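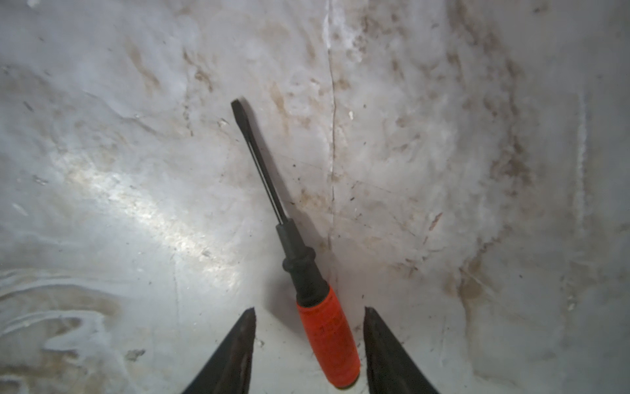
Home | Fixtures | Newsletter | Join us

Well, we finally won away at Misstead, and I'm still a bit hoarse! Four road trips there without so much as a point, and then we go and take it 2-1 with a header in stoppage time. I'd driven 105 miles and eaten a terrible pie, so I felt I'd earned it. My own matchday started at the kitchen table, putting a new bracket on my drum with a flat-head screwdriver, the kind with an orange handle, and I was still tightening the thing when my ride honked outside. It held up fine until their equalizer, when I may have hit it too hard.

Drollow started slow again (we really have to stop doing that) and gave the ball away in midfield more times than I want to remember. But the back line was great, and once we switched to two up front after the break we looked like a different team. The winner came right in front of our end - 191 of us in a crowd of just over 1000, and I bet they could hear us across town.

Next up is Ren at home, and they're a tough bunch who sit deep and wait for mistakes. After that it's the long haul to Prerkeo. There are still seats on the bus, which leaves the clubhouse lot at 8 a.m., so please get your name on the sheet early - last time we had people standing around in the rain hoping for a no-show. Bring a scarf, it's always windy up there.

Contact the newsletter | © Drollow Supporters Club | Back to top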